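# Dating dairy bottles embossed "Sakalberg" and a separate "Patrício" cap

**Category:** Local commerce and trade history / Dairies and bottling works
**Status:** Answered
**Tags:** milk bottles, pasteboard caps, route delivery, bottle marks

## Question

Submitted by Elaheh Pakzad

I am preparing an inventory of household containers for a small historical society and would be grateful for assistance with a group of quart milk bottles. The group came to the society in a single donation from an estate. The donor's family operated a boarding house and took delivery from at least two dairies over the years.

The bottles are clear glass, round in section, with a cap seat inside the lip. They are embossed SAKALBERG in an arch over the word DAIRY, with ONE QUART LIQUID near the heel. On the base there is a number, 876, and nothing else that I can read. Three of the bottles are crisp. The remainder are heavily worn in two bands, one at the shoulder and one just above the heel.

In the same box were several pasteboard caps printed in blue with PATRÍCIO PURE MILK and a pull tab. The caps fit the Sakalberg bottles exactly. The inventory form that I am required to use has one line for "maker" and one line for "date," and I do not wish to enter anything that cannot be defended.

My questions are as follows:

1. Can the base number be read as a date or as a dairy registration?
2. Does the presence of Patrício caps indicate that one dairy purchased the other?
3. Should the worn bottles be recorded separately from the crisp ones?

A former neighbor of the family recalls that the Sakalberg wagon stopped at the house and that "the Patrício man came later, in a truck." She could not give a year. I have looked through the one town directory available to me, in which Sakalberg is listed under "Dairies" and Patrício under "Milk Dealers." I do not know whether the compilers intended any difference by this.

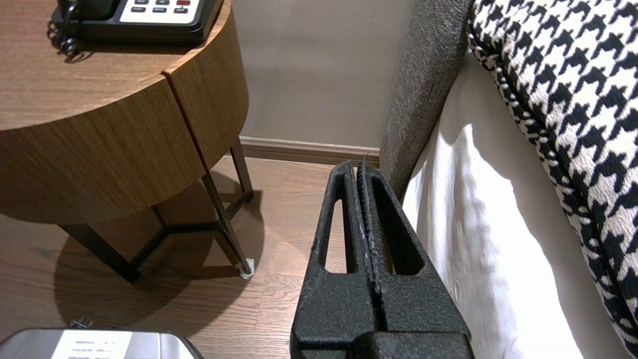
**Is a dairy the same thing as a milk dealer in an old town directory?**

The two headings were often used loosely, but where a directory carries both, "dairy" usually refers to a business with its own herd or processing plant, and "milk dealer" to one that bought milk and sold it on a route. A listing under one heading does not establish that the firm lacked the other kind of business. The classification was frequently supplied by the proprietor, and some proprietors paid to be listed twice.

## Answer 1 (accepted)

Submitted by Amândio Magalhães

The questions are taken in the order in which they were asked.

**Base number.** The number 876 should not be entered as a date. Glasshouses placed mold numbers, catalog numbers and customer numbers on bases, and a three-digit figure standing alone is most safely described as "base number, meaning not determined." It may be a customer number, in which case every Sakalberg bottle from the same glasshouse ought to carry it, whatever the size. If the society holds any Sakalberg pints, please compare them. If the pints read differently, the number is more likely to belong to the mold.

Please also examine the heel and the area just below the embossed capacity statement under a raking light. Glassmakers' marks are sometimes very faint there, particularly on bottles that have been through a washing machine many times. A soft pencil rubbing on thin paper will often bring up a letter that the eye cannot find. Do not use chalk or powder on the glass.

**The caps.** A cap that fits is weak evidence. Cap seats were made to a small number of common sizes so that dairies could purchase caps from any supplier, and a Patrício cap would have fit the bottles of a great many firms. There are at least three ordinary explanations:

- Patrício bought the Sakalberg route and used up the Sakalberg glass. Bottles were expensive and caps were cheap, and new owners commonly replaced the caps first.
- The two firms operated at the same time and one of them bottled for the other under an arrangement.
- The household saved caps and bottles from different periods and someone later put them in one box.

The neighbor's account favors the first explanation but does not exclude the others. The directories may settle the matter. Look for the last year in which Sakalberg appears and the first in which Patrício appears, and note whether the street address is the same. A shared address with no overlap in years would be good support for a sale. The county recorder may hold a bill of sale for the wagon, horses and route book, which were often listed together in a single instrument.

One further source deserves attention. In many states, dairies were permitted to register their bottles so that other firms could be penalized for filling them. The registrations were published as legal notices in the newspaper and describe the embossing word for word. If Sakalberg registered its bottles and the registration was later assigned to Patrício, the notice will say so.

**Wear.** The bands you describe are typical of case wear, produced where bottles touched one another and the wires or slats of the case. I would record all of the bottles under one entry if the embossing and base number are identical, and give the condition in the remarks column. A trip count cannot be worked out from the wear. I have seen figures of up to 40 round trips quoted for a bottle of this type, and the figure may be reasonable as an average for some routes, but it tells you nothing about a particular piece.

For the two lines on your form, I suggest "Maker: glasshouse unknown; made for Sakalberg Dairy" and "Date: not determined." The second line can be revised when the directory work is complete. Please keep the caps with the bottles and record that they were received together, as the association is itself a fact about the donation.
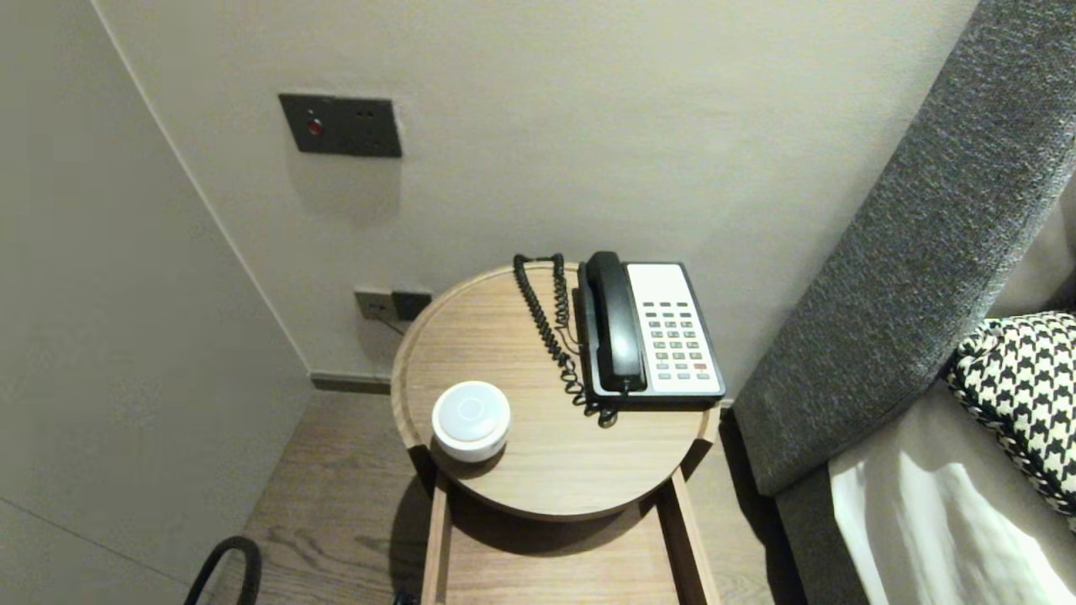
*Side table with telephone.*

## Answer 2

Submitted by a guest contributor

The Sakalberg bottles are from before the war. My uncle drove for a creamery and all of the round ones were before the war. The square ones came after. The blue caps would be later than the bottles because they have the pull tab.

*Note from the page editor: This answer has been retained for reference. The change from round to square bottles took place at different times in different districts, and many small dairies continued to use round quarts for as long as the stock lasted. Tab caps were likewise in use over a long period. Neither feature should be relied upon alone for dating.*

## Answer 3

Submitted by a guest contributor

The accepted answer is sound, and I wish only to add a point concerning printed caps.

Caps were generally ordered by the thousand and carry more information than is commonly supposed. Please turn the Patrício caps over and look along the outer edge of the printed side for very small type. The cap manufacturer's name or a patent reference is sometimes given there. A patent number gives only the earliest possible year, and caps continued to be printed with the same number long afterward.

The wording on the face is also useful. If the caps state "pasteurized," compare this with the date on which your town or county first required that the word appear. If they state "raw," the same applies in reverse. You have quoted only PURE MILK, which was used freely both before and after such rules, but other words may be present around the rim. A place name is especially valuable, as some health departments required the town of bottling to be shown.

By way of comparison, our own society holds a ledger from a milk dealer named Trilletti, who bought out a smaller route called Endow. The ledger shows 300 quart bottles taken over with the route and 952 on hand after the two stocks were combined. Caps in the Trilletti name were ordered in April, in the same month as the transfer. New embossed bottles do not appear in the accounts for a considerable time afterward. I offer this as an instance of how long one firm's milk might be sold in another firm's glass. It should not be taken as proof of what occurred between Sakalberg and Patrício.

I would also advise against washing the caps or pressing them flat under weight. Store them in an unbuffered paper envelope, with the accession number in pencil on the envelope and never on the cap.

## Follow-up from the original poster

Submitted by Elaheh Pakzad

I thank the contributors for their replies. A rubbing of one of the crisp bottles has brought up a single letter at the heel, which may be a B or an R. The society holds no Sakalberg pints. I have written to the county recorder regarding the bill of sale and will add to this page if a reply is received. In the meantime the entry has been made in the form suggested in Answer 1.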